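December 14, 2021
Bench notes, Undstead hand-held gripper kit (on loan from Domora, review unit 2)

Finally got a full day with this thing and I'm having a great time! Setup took 25 minutes from opening the case to the first logged grasp, and most of that was me hunting for a hex key. The Babić gripper we tried in April needed a whole afternoon.

Trigger feel is lovely. Light at the start, then it firms up as the fingers come together, so you can tell you've got hold of something without looking. Did 30 pick-and-place reps with the foam blocks, then the same with bottle caps. Caps are harder (they want to skate away if you come in at an angle) but I got the knack.

Log files open straight in our viewer, no converting. Timestamps line up with the bench clock too, which made my day.

After lunch, open-jaw checks over the white table.
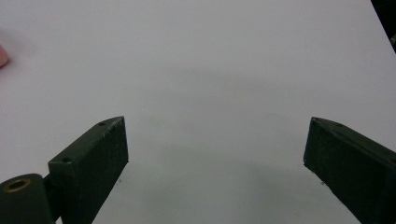

Zero reading repeats well if you let the trigger go all the way out before pressing reset. If you press early it still takes the value, without any warning. Wrote to Domora about that.

Still want to try: thin card, the rubber pads, a long run of 1000 cycles to see if the spring goes soft. Dullard bench is free tomorrow morning, have put my name on it. Charger is in the top drawer, please put it back there.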